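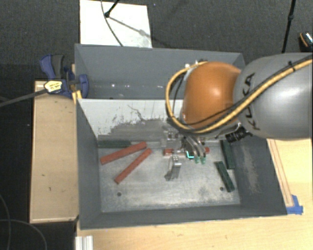

Grey bin, front compartment, with the divider in place.

From: Gönül Dağdelen
Subject: Re: divider wear and block size

Bogumił Pawłowska wrote:
> The divider in the Prillach bin is losing its white face along the
> lower part. Is it worth repainting, or do we replace the panel?
> Also, are we keeping the long red blocks? The spec sheet still
> lists the short ones.

Bogumił,

Leave the panel for now. The scuffing is confined to the lower part and the chipped boundary can be rubbed down by hand. The dark scratch higher up, on the white area, is a surface mark as far as I can tell and I would not fill it. If you do repaint, use matt. The floor is worn bare enough to give glare already and a gloss divider would add to it.

A replacement from Toprak is 139 each with a lead time of 17 days. They will cut to our drawing, but the slope has to be stated — last time they assumed vertical.

On the blocks: yes, keep the long narrow ones. The short set went to Pindville in February and the sheet was never updated. I will correct it. Please store any spares flat, as the box from Falovitz is 700 mm deep and they get chipped at the ends when tipped in.

Can you measure the gap behind the divider at both ends before you order anything? The drawing gives one figure only.

Gönül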